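Setting Up the Renberg Sorting Kit: From Crate to First Run

By Citlali Montes
Updated January 2020

The Renberg Sorting Kit is sold as a ready-made pick-and-place package for small shops. You get the arm, a two-finger gripper, a wrist camera, a head camera on a short mast, and the Wenent control software on a small computer. You supply the table, the parts and the bins. We bought ours for the Stanbridge shop in June and have used it for light sorting ever since. What follows is the setup I would do if I were starting over. Allow a full working day for it.

Before you start

Clear a floor area large enough for the arm to reach its full length in every direction, plus room for a person to walk past. Mark the edge of the area before you power anything on. Check that the power outlet is on its own circuit. The manual mentions this in a footnote, but ours tripped twice on the first morning until we moved the compressor to another outlet.

You will need a 4 mm and a 5 mm hex key, a spirit level, a tape measure and a second person to hold the mast.

Step 1. Bolt down the base and level it

Set the base plate in position and put in all the bolts finger tight. Level it both ways, then tighten the bolts in a cross pattern. If you tighten one side fully first, the plate will rock and you will have to start again. Run the supplied cable through the base before the arm goes on, as there is no good way to get it in later.

Step 2. Fit the gripper and set the force

The gripper goes on with four screws and one locating pin. Plug in the connector until it clicks. In Wenent, open Tools, choose the two-finger profile, and press Home. The fingers should close fully, open fully and stop.

Force is set on a scale with no units. The factory value is 301, which is far too strong for thin plastic. Start at 200 and go up only if parts slip. Test by hand first: hold the part between the open fingers, close them from the screen, let go, and tug lightly from below. Round parts need more testing than square ones. They can roll in the grip if the fingers meet them above or below the widest point. 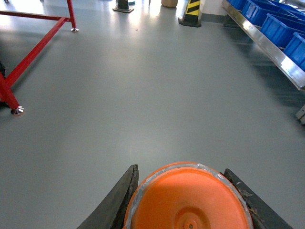 Save the force value under the name of the part. The software lets you leave the name blank, and then it overwrites the last blank entry without asking. I lost an afternoon of settings that way.

The finger pads are a wear item. Look at them once a week and replace them in pairs. Renberg sells them in packs of 2, and the Panagiotou pads fit the same screw holes if you are willing to redo the homing step afterward.

Step 3. Calibrate the head camera

Mount the mast behind the arm and tilt the camera down until the whole work surface is in view. Tighten the tilt knob firmly. Print the calibration sheet at full size with page scaling turned off, lay it flat on the surface, and run Calibrate from the Camera menu. Move the sheet when the screen tells you to. The routine takes nine positions.

A good result is an error score under 1. If yours is higher, check the print scale first, then the tilt knob.

Step 4. Teach the parts

Start with two parts that differ in both shape and color. A block and a can make a good first pair. Set them well apart on a plain, matte surface. Gray works well. Pick up loose threads and scraps in the pick area, as the detector will sometimes draw a box around them and send the arm after nothing.

For each part, press Teach, draw around it on the screen, and enter a name. Then turn it a little and repeat. Renberg suggests ten views per part. I do twenty for anything with printing on the side.
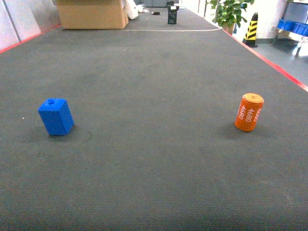
Stanbridge night shift disagrees with me on the number of views. Their note in the log reads: "Ten is plenty if you change the lighting between them. Twenty under the same lamps just teaches it the lamps." I have since tried it their way on small parts and the results were about the same, in half the time. For tall parts I still do the longer set.

When all the parts are in, press Build. Ours took 582 seconds for the first pair. Leave the computer alone while it runs.

Step 5. Set the drop points

Put the crates where they will stay. If they sit on rollers, push them up to a stop or clamp them, or every drop will be off by however far the crate has moved. Jog the arm over the center of the first crate, lower it until the fingers are below the rim, and press Save Drop. Raise the arm straight up before you move sideways. Repeat for the next crate.
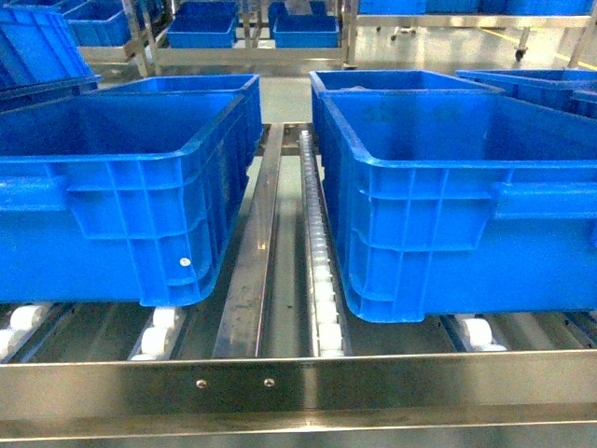 Set the travel height at least a hand's width above the tallest rim. The default is measured from the work surface and takes no account of crates at all.

Step 6. First run

Set speed to the lowest mark and keep a hand near the stop button. Run one part at a time, ten times each, and write down every miss. A miss to the same side each time points to calibration. Misses in all directions usually mean the force is too low or the pads are worn.

Raise the speed one mark at a time and repeat the ten picks at each mark. We stay two marks below the top.

Is it worth buying?

For a shop with a few kinds of light parts, yes. The arm and gripper have needed nothing except pads. The software is the weak point, mainly in how it saves settings, so back up the parts folder at the end of each day. Support answers email within a day but does not take calls. Spare mast knobs are on back order, so be gentle with yours.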